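Smell in plastic kids' cups won't wash out

posted by Ailbhe McGrath, May 18, 2025

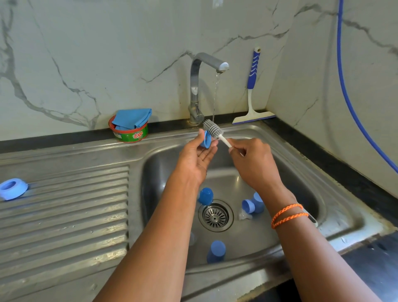

My question is about sour milk smell in plastic cups. We have a pile of the little ones and by the end of the week they all stink, even the ones that only had water in them (I think they catch it from each other in the cabinet). I use dish soap and the silicone bottle brush with the long handle, one cup at a time with the faucet running, and I really get the head down in there. They look spotless! Then I open the cabinet the next morning and there it is again. The dishwasher at our place died in July and we haven't replaced it, so please don't say top rack. Is it the brush? Do I need to boil everything?

Wendell Rosenthal
Get a new brush. They're cheap.

Eoin Gallagher
We had this with our twins, 14 cups and bottles a day at the worst of it, so you have my sympathy. What worked for us was baking soda. I put 2 tablespoons in a big bowl of warm water, drop everything in after supper and leave it till morning, then wash like you're doing now. Also, are you putting them away damp? Ours went straight into the cupboard stacked inside each other and that was most of the problem, I'm pretty sure. Now they stand on a rack overnight. Check any valves and screw rings too, milk gets in the threads and you'd never see it. I go around those with an old toothbrush.
Oh, and I wouldn't boil anything until you've looked up whether that plastic can take it. I warped a whole set of lids that way and my wife still brings it up.

Liam Ó Gríofa
Same as Eoin but I use white vinegar, a good splash in the bowl, 16 minutes or so while I do the pots. Rinse well or the next drink tastes like salad. And one more thing, looking at your faucet, you've got a bit of white crust around the base. Vinegar on a rag will take care of that too if it's hard water.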